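Cluten Is Giving Its Customer Newsletter Back to Paper, and I'm Weirdly Excited

So I got a piece of mail last month that wasn't a bill, a credit card offer, or a coupon for gutter cleaning, and I read the whole thing standing up in my kitchen with my coat still on.

It was a newsletter. Printed, folded, eight pages, from Cluten, the company that sells most of the little shops in my part of the state their register tape, price tags and shelf labels. I write about marketing for small businesses, which means I get something like a wheelbarrow of email every morning and almost no paper at all. I figured it was a one-time stunt. I called to ask, and no, Cluten is dropping its weekly email and going to a printed quarterly, starting with the issue I had in my hand. The next one goes out in December.

The first run went to 2,818 addresses, every active customer account plus a few strays like me. The email list was a good deal bigger than that, but a lot of those names hadn't opened anything in ages (I know this feeling, I have my own list, let's move on). The company told me it spent the summer clearing out dead addresses and then asked everybody left for a mailing address. People actually sent them in! I would have bet against that.

The newsletter was put together with Munel, a two-room agency over a shoe repair place that I've mentioned in this column before, mostly because they once talked a bakery out of buying a billboard and I've liked them ever since. Munel wrote it, laid it out, and picked the paper, a kind of toothy cream stock that takes a pen nicely. I asked why that mattered. Because there's a reply card in the middle, they said, and they wanted people to write on it.

Let me tell you about the reply card. It's a plain postcard, postage paid, with one question on the back: "What did a customer ask you for this week that you didn't have?" Then a bunch of blank lines. No checkboxes, no rating from one to ten, no "how likely are you to recommend." I filled mine out even though I don't own a store. (I put "a straight answer about shipping.")

As of the afternoon I called, 424 cards had come back. I'm not going to do a big song and dance about response rates, since this is one mailing from one company to people who already buy from it, and that's about as friendly a crowd as you can find. But I've run surveys with a gift card attached that didn't pull like that, and I still think about them at night.

What's in the thing? Less about Cluten than you'd expect. The front page is a story about a hardware store that rewrote all its shelf signs in the words customers use at the counter, so the sign over the toilet parts says "stops the running." Page three is a long, slightly grumpy piece on why sales end up teaching people to wait for sales. There's a calendar with space to write on it. There's a column on window displays that I tore out and stuck on my fridge. Products don't show up until page six, and even then it's half a page and the prices are printed right there next to them, which made me want to stand up and clap.

The money question is the one I always get, so I asked it. Paper and postage cost a lot more than hitting send, and Cluten isn't pretending otherwise. It's paying for the year out of what used to be its trade show budget. It gave up its booth at the Nasution show this spring, a show I've been to more times than I can count and where I have never once come home with anything except a tote bag and sore feet. The company said it got 20 new accounts out of its last booth there and most of them were gone by the following year. I don't know that a newsletter will do better. It's a tool for keeping customers, and a booth is a tool for meeting them, and I'd be a little nervous about closing the front door while I redecorated the den.

That's my one real gripe, by the way. There's no plan I could find for getting this newsletter in front of people who've never heard of Cluten. I asked if a stranger could sign up and there was a pause on the phone — and then they said sure, they guessed so, if the stranger wrote in. Folks! Put it on the website! Put a stack next to the register in every store you sell to! Munel told me a sign-up page is coming, and the second issue will have an extra 1,000 copies printed for customers to hand out. Good. I hope somebody puts a line on the cover saying what it is and who it's for, because right now it looks like it could be from a church.

The email isn't dying completely. Order confirmations and shipping notices will still go out, and so will a short note if something's out of stock. The weekly "Hello from Cluten!" is what's finished, along with the subject lines with the little party hats in them. I went back and checked my own inbox and I had a long row of those, all unread. I felt bad for a second. Then I deleted them.

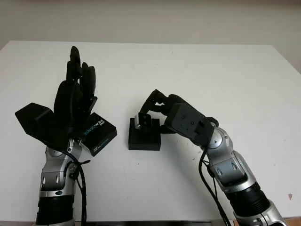
After my short post about this went up yesterday, Carine wrote in to say she loves the idea but she's worried about timing. A quarterly can't tell you that label prices are going up next week, she pointed out, and she runs her shop close enough to the bone that a week's warning is worth more to her than a nice essay on window displays. She also said she kept the reply card, meant to fill it out, and found it under the phone book. Her suggestion is a single plain email on the first of the month with price changes and nothing else in it, no greeting even.

I passed that along to Cluten, and I was told it's on the list to talk over before the December issue. I think she's right. I'd also say a price email with nothing else in it might be the most opened email that company ever sends, and wouldn't that be funny after all this.

A couple of practical bits, since several of you asked. If you have an account with Cluten and didn't get the first issue, your mailing address is probably missing or old, and you can fix it by calling the order line or by writing it on your next invoice when you pay. Leftover copies of issue one are going out with orders until they run out. The reply cards don't have a deadline, so if yours is also under a phone book, go ahead and mail it.

The answers from the cards are supposed to be printed in the next issue, with store names left off unless you say it's okay. I asked for a peek and got exactly one: a shop owner wrote that three different customers had come in wanting birthday candles that aren't cute. I've been thinking about that one ever since, and if you sell plain candles, there's a town out there waiting for you.

I'll write again when the second issue lands. In the meantime, if your business mails out anything on paper, good or bad, send me a copy, care of this site. The address is at the bottom of the page, and yes, I'll write back, though my handwriting is terrible.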